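Garnex, module de perception et de planification : galerie du poste de démontage et remontage d'unités centrales

Page tenue par Jaqueline Quezada, équipe logiciel. Dernière mise à jour en janvier, branche « pollach-dev ».

Le poste sert à valider la chaîne complète : estimation de pose, planification sous contraintes, exécution en impédance. Deux sources d'image alimentent le superviseur Clarell, une vue fixe du plan de travail et une vue embarquée au poignet. Les deux flux sont horodatés sur la même horloge ; le décalage toléré est de 11 ms, au-delà le couple d'images est rejeté. Le modèle de scène contient le boîtier, le bac de pièces et le plateau en profilés d'aluminium.

Vue fixe : approche au-dessus du boîtier

Pince parallèle doigts vers le bas, au-dessus du volume du châssis. Le socket processeur est vide, plaque et levier relevés ; le processeur est dans son logement carré, côté bac. Le planificateur Siddiqui traite la cage des disques comme un obstacle rigide. Les câbles sont exclus du maillage et couverts par une marge fixe, réglable par zone.

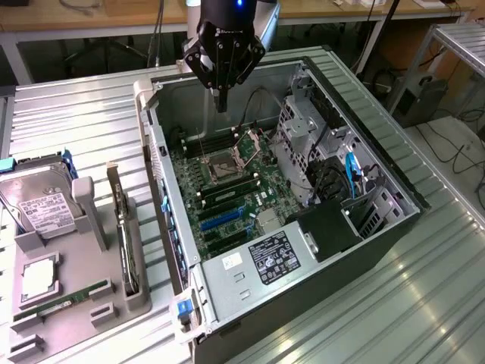 Recalage du bac

Le bac gris est recalé une fois par cycle, à partir de ses montants et des bords de ses logements. Les emplacements du disque 3,5 pouces, de la barrette mémoire et de la carte d'extension sont déclarés dans un seul fichier de configuration. Les reflets sur les profilés perturbent la segmentation ; un masque statique les retire avant l'extraction des contours.

Vue poignet : localisation fine

Les doigts de la pince entrent dans le champ par le bas et sont masqués à partir de la cinématique directe. Repères retenus pour le recalage : cadre du socket, connecteurs mémoire, slot d'extension bleu. L'étiquette blanche du capot gris sert de contrôle de cohérence, sans poids dans l'optimisation. La grille perforée est ignorée, son motif répétitif produisant de faux appariements. 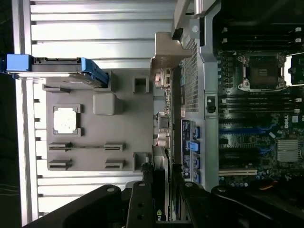

Paramètres courants

Fréquence de la boucle d'impédance : 416 Hz
Points conservés par recalage : jusqu'à 300
Délai maximal de replanification : 80 ms
Journalisation : poses, efforts, images rejetées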